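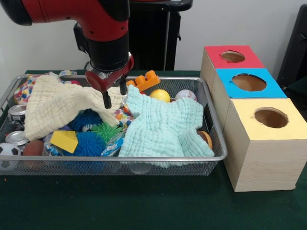
Haslam House: progress report to the Stininari Fund

Last updated: November

The roof is on! When Elvira Tamayo and I wrote to you in the spring we had a hole in the hillside, a stack of drawings and a great deal of hope. Now there is a house you can stand inside, out of the wind, and look down the whole length of the valley from what will be the kitchen.

Structure

The retaining wall at the back was the part that worried us most, and it has come out beautifully. Wolfram Brandes and his team cast it in 2 pours, and the board marks run straight through from one to the other (I had to be shown where the join was). The long beam over the south opening went in the next morning and was level by lunchtime. Arne Albers has checked the deflection under full load and is happy for us to start on the planted roof.

We have laid 1,690 of the 2,078 stone slabs for the terrace and the entrance steps. All of it comes from the spoil we dug out of the slope, so it already has the right colour, a sort of warm grey that goes almost pink in the evening. The remaining slabs are cut and stacked by the lower gate.

Windows and light

The first sliding panels from Brutov arrived in good order. They are heavier than we had drawn for, and Wolfram has widened the floor track to suit. Ottilie Pfister's idea of a narrow rooflight over the back corridor was a late addition, and I'm so glad we made room for it. The deepest part of the plan used to be the gloomiest, and now you can read a drawing there at four in the afternoon without switching anything on.

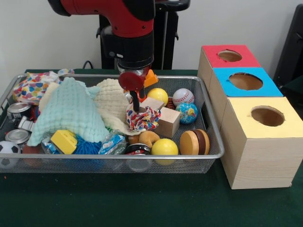 Money and time

We are inside the budget you approved. The rooflight was paid for out of the saving on imported stone, and the contingency hasn't been touched. We lost 45 working hours to the storms, most of which has been made up indoors on the pipework.

Next steps

Soil goes onto the roof first, then planting with thyme, sedum and the local grasses Ottilie has been raising from seed. The other Brutov panels follow, and after those the plastering. Ekow will fit the oak stair once the plaster has dried.

We need one decision from you: whether the terrace wall should stop at the old fig tree or carry on past it to the gate. Elvira and I would both love to stop at the tree. Revised drawings for the two versions are with Arne, and he can send them on as soon as you ask.

Dirk Hollmann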